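Skemari Household Gloves

Item 707 – sold in pairs, pink or light blue

If you've bought from my little shop before, you know I don't stock anything I wouldn't keep under my own sink. I went through a lot of gloves before settling on these (my hands are in water half the day, it feels like), and Skemari is the pair I kept reaching for. So here's the page for them, with everything people usually e-mail me about.

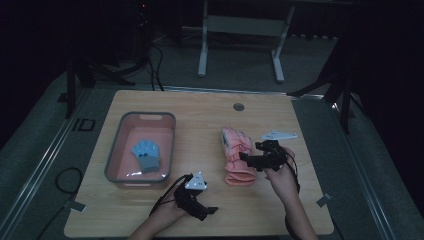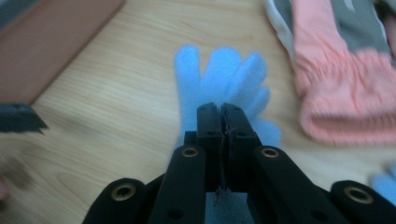

First, sizes. They come in small, medium and large, and they run a bit snug across the knuckles. I'm between a medium and a large in most brands and I take the large. If you wear a ring you don't like to take off, go up one. A glove that's too big is a nuisance for fine work, sure, but a glove that's too tight is a nuisance for everything, and you'll be peeling it off inside out every single time.

The cuff is longer than on the old Astley gloves I used to carry. I know some of you loved the Astleys! I did too, but the last few boxes were so thin at the fingertips that I gave up on them. With these you can get down to the bottom of a deep sink without water running in over the top, as long as you fold the cuff back once. Please do fold it. It makes a small gutter that catches the drips when you lift your arms up, like when you're washing a window or the top of the fridge.

Inside there's a light cotton flocking. It helps them slide on when your hands are dry. When your hands are damp, nothing helps, so towel off first. A few people have asked if the flocking sheds, and yes, you'll see a little fluff on your fingers the first couple of times you wear them. After that I haven't noticed any.

Which color? They're the same glove, so get what you like. I keep both and I use pink for dishes and blue for the bathroom, and I'd rather not find out what happens if I mix them up. A lot of customers order one pair of each for the same reason – the order form lets you do that, just pick "mixed" from the list.

Looking after them: rinse the outsides with soap before you take them off, then rinse again in plain water. Hang them by the cuff, fingers down, out of the sun. Don't leave them wadded up at the bottom of the wash basin overnight (I've done it, they smell like a pond by morning). If the inside gets wet, turn them out and let them dry that way, then puff a bit of air into the fingers to turn them back. No dryer, no radiator, and keep them away from bleach that hasn't been diluted.

What they're not for: hot pans, oven trays, paint stripper, or anything with thorns. They're household gloves. For roses I'd send you to the Jelínek leather ones on my garden page, those go well up the forearm and are a different animal altogether.

How long do they last? Mine go nearly 100 days with daily dishes, and it's always the right hand that gives out first, at the tip of the index finger. I hang on to the good left ones and wear them for polishing shoes. If you're left-handed and want to do a swap, I have quite a collection.

Ordering: minimum order is 2 pairs, because of the mailing cost. If you're buying for a school kitchen or a cleaning crew, I do a better price from 20 pairs up, and those come straight from the Jirkalance warehouse instead of from me, so allow an extra week. Unworn gloves can come back within the month. Once they've been in water they're yours, sorry!

Large in blue is out of stock until January. Everything else ships right away. If you want a note when the blue comes in, leave your e-mail on the contact page and tell me how many pairs to put aside.

Page updated 5/10/21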